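Plula Hand Gripper, second version

Handheld gripper with wrist-view camera, sold singly or as a left and right pair
Maker: Dramuvik
Page updated 24 January 2021

We put the first Plula on our shelves in August and sent a long list of complaints back to Dramuvik along with the reorders. Most of that list has been dealt with, and the new one is a real pleasure to use! The shell is smoother, the trigger no longer pinches your glove, and the fisheye camera now sits far enough back that you see both finger pads and a huge slice of the room at the same time.

The pads are the part I'd talk about all day if you let me. They meet in a V, so a marker pen or a spoon handle settles into the notch by itself, and you stop fussing with the last bit of alignment. Flat things such as cards and thin lids are harder. For those we still prefer the straight pads from Sandberg, which screw onto the same mounts with 3 mm bolts (sold separately, and do order spares).

We compared the Plula with the Cumel over two afternoons, using the same tasks and the same people: cups onto a rack, a towel folded in half, a drawer opened and shut. The Cumel is lighter and closes faster. The Plula was steadier at slow speed and it was easier to tell from the video what the fingers were doing, especially when someone else had to go through the recordings later. 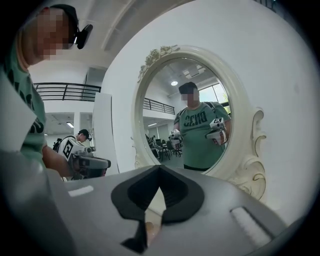
Working in pairs is where the second version pulls ahead. The old trigger needed a firm squeeze all the way down, and your weaker hand would start to drift by the end of a long session. The new spring is softer in the first half of its travel and then firms up – you can feel where the pads are going to touch. My colleague Embla Amundsen is left-handed and had more or less given up on the old pair. She ran 40 towel folds with this one and asked to keep it.

Tracking is by the square marker on top, same pattern size as before, so your existing calibration files should load. Keep the marker clean and matte. A glossy sticker over it to protect the print sounds clever and is a terrible idea – I tried it. Mirrors and large windows deserve a bit of care too, as a reflected marker can be picked up as a second gripper. The software has a setting called "ignore mirrored tags" and it works well, but it ships switched off.

What we didn't love: the battery door is stiff, and the charging light is on the underside where you'll forget to look. Run time in our tests was over 100 minutes with the camera recording, and a full charge from flat was slower than we'd like.

In the box
Gripper, left or right
V pads, fitted
Spare marker plates, 3
USB cable
Wrist strap

Pairs come with a double charger. Straight pads, the backpack battery lead and the hard case are listed under Accessories. Schools and labs ordering 20 or more should write to us first, as those go out directly from Dramuvik and the shipping is worked out differently.

First version owners: your pads fit, your chargers don't.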